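Hairline cracks and joints in worktops

Wipe the surface with warm water and a drop of washing-up liquid, then dry it with an old tea towel. Go along any dark line with a soft toothbrush. Dirt will lift after a minute or two of gentle brushing. A crack won't.

Leave bleach in the cupboard. It can take the colour out of the surface on both sides and you'll be left with a pale stripe.

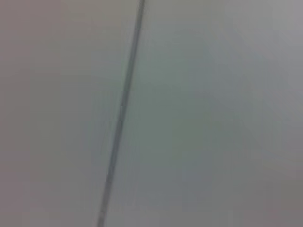
Filling and sealing

Let the gap dry overnight before you put anything in it. Run masking tape down each side, press the filler in with a plastic scraper and pull the tape off while the filler is still soft – leave it too long and the edge tears.

Keep pans and kettles off it for 2 days. Check it again in March, when the heating starts going off.

Kamlesh Agarwal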